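3 min read

Notebook, May, mezzanine

Back on the plate task for Jitix. Tarık Yaman has the target up on the board: 1356 usable runs before the Lawal people come to look. The tally stood at 1343 at lunch, of which I would throw out 236 if anyone asked me. So far I have not been asked.

The pitch to the canteen staff at Brorkarton was that the arm takes over the reheating and they get their hands back for other work. I read the rota they sent. There is no other work on it. There is one fewer person on the late shift and a new line called "station check," which I take to mean standing by the microwave in case.

Meanwhile the hands doing the reheating are ours. Door open, plate by the rim, over to the turntable, let go, door shut. I did it all morning with the grippers and my wrists know it. Nobody has costed that.

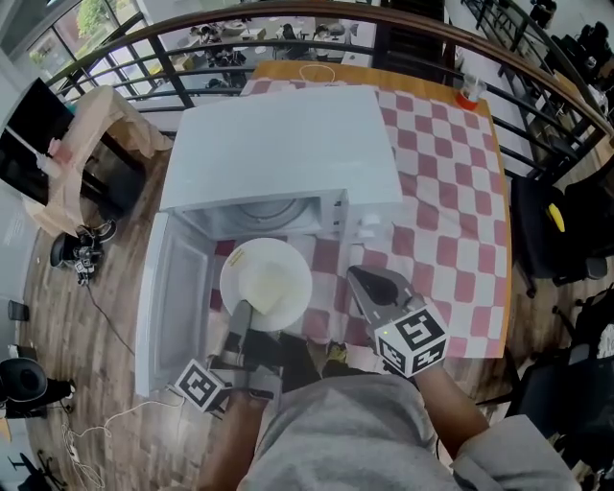 Things to sort out

Rim grip. One finger under the plate and against the rim is fine when the plate is light. Try it with a full portion before we promise anything.

Door. We always start with it wide open. At Mirkatport the cooks leave theirs half shut — the arm will meet that on day one.

Dirty plates. Keep them in the set. Tarık wants clean ones for the demo, I want whatever comes off a real shift.

Ask the late shift what they think. I have 1000 lines of comments from managers and none from the people who will do the checking.

Recent entries
Cup stacking, second try
Why the drawer runs were dropped
Notes from the Mirkatport visit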